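March, late, kitchen table

The folding arm quit on us again today. I should write down what happened before Lindiwe's version becomes the official one.

Her version is that it "recovered." Mine is that it closed on a fold, kept pulling, and didn't let go until Ayanda hit the red button. The cloth was stretched tight as a drum between the fingers and the edge of the table by then. The screen said GRIP OK the whole time. Grip was fine, I guess. It was the letting go that had the problem.

Mahlangu's people told us in the fall that the arm feels when something is pulling back and stops by itself. I asked then how hard a pull, and got a brochure. Today I asked Lindiwe the same thing and she said the limit is set to 40. Forty what? She had to go look. She came back and said somebody at the Dustenley shop had raised it from 20 because it kept stopping on heavy towels. So the safety stop was a nuisance and they turned it down. Nobody wrote that in the log. I checked, all the way back to when we got it.

Ayanda's hand was 8 inches away when it started pulling. She says she wasn't scared. She also moved her stool to the other side of the table after lunch and left it there. 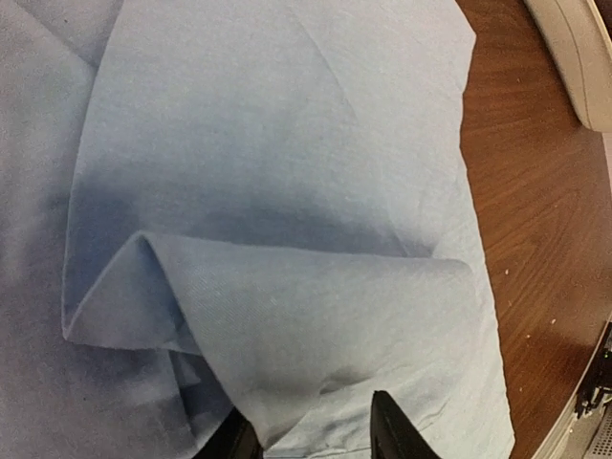
We set the limit back to 20 and ran the blue cloth over and over until four o'clock. It stopped by itself two times, and both times it opened up like it should. Lindiwe wanted to call that fixed. I said two good stops tell me about two stops. She wrote "resolved" on the sheet anyway, and I crossed it out and wrote "watching." We were polite about it.

I still don't see what we gain. I can fold that cloth faster and I have never needed a button to let go of it. But Clarnis wants the line running by summer, so tomorrow I'm asking for the change record in writing, and nobody reaches in while the arm has power. Ayanda already agreed - she didn't need talking into it.

Shoulder sore. Need to buy coffee.

2 comments | 8 shares

Recent entries
The brochure and the real thing
Pisirness, and why I left
Heavy towels, again
Lindiwe's new checklist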